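Jaltunau Board Bench: README

Version notes, contents and conditions of use for the processor and motherboard handling set. Maintained by Shiuli Karunaratne. Last revised in July.

Summary

Jaltunau is a collection of records covering the fitting and removal of desktop processors on a workbench. Each record covers one attempt at one operation: picking a chip out of its tray, carrying it to the board, seating it in the socket, or lifting it out again. The set was put together for people who study fine assembly work on electronics, and it is also used at Bredstead for teaching bench practice.

Contents

The release holds 300 records. They are divided by operation and then by board. Every record consists of a picture folder, a short text log and one line in the index file. The index gives the record number, the board code, the chip code, the operation, the result and a remarks field. The remarks field is free text and has not been tidied. Spelling varies, and a few entries refer to shelf labels that are no longer in use.

There are 13 boards and 23 processors. All of the processors are scrap or surplus stock from Pathirana, and none is guaranteed to work electrically. Boards with damaged sockets were left out of the seating operations but kept for the carrying ones.

Parts and terms

"Lid" means the metal heat spreader on top of the processor. "Substrate" means the circuit material beneath it, which extends past the lid at the edges. "Socket" means the fitting on the board that takes the processor. "Slot" is used for any long connector, whether for memory or for expansion cards. Earlier logs use "slot" and "connector" interchangeably; the index has been corrected, the logs have not.

Lids are polished to different degrees and reflect the bench lamps strongly. Printed text on a lid can be unreadable in some views, so chip codes were taken from the tray labels and entered by hand.

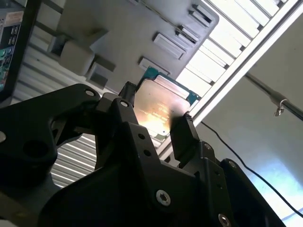
Can the same processor appear with more than one board?

Processors were moved between boards whenever the socket type matched, so a chip code alone does not identify a pairing. Use the chip code and the board code together.

Handling rules

A processor is held by its edges. Contact with the underside is recorded as a fault, even where the chip is later seated correctly. Contact with the top of the lid is allowed during seating only.

Orientation is set by the corner mark. If the mark does not line up with the socket, the attempt stops and the result is entered as "turned". No force is applied to a chip that has not dropped level. The retention arm is closed only in records whose operation code ends in C – all others finish with the arm open.

Removed processors go back to the tray with the lid upwards. Thermal paste was cleaned from all lids beforehand, though traces remain on chips P04 and P11.

Results

Four result values are used: done, turned, dropped and stopped. "Dropped" covers any loss of hold, including onto the board itself. "Stopped" covers everything else, among them lamp failure, a tray that had shifted, and attempts broken off after 30 seconds without progress. Timing starts at first contact with the chip.

Known problems

Two board codes, B06 and B09, were swapped in the first release. This has been put right in the index but the folder names are unchanged.

Lighting was altered part of the way through. Later records have the lamp lower and to one side, which gives uneven tones across the boards and warmer reflections from the lids. There is no lighting field in the index.

Bent pins were straightened between attempts where possible. The repairs are listed in repairs.txt – that list is incomplete for board B02.

Checking

The Plelturero script reads the index and compares it with the folders. It reports missing logs and duplicate record numbers. It does not check result values, which were entered by one person and reviewed once.

Conditions of use

The set may be copied and altered for teaching and research. Keep this file with any copy. Corrections should quote the record number and the field concerned, and should be sent to Shiuli Karunaratne at the Bredstead bench office.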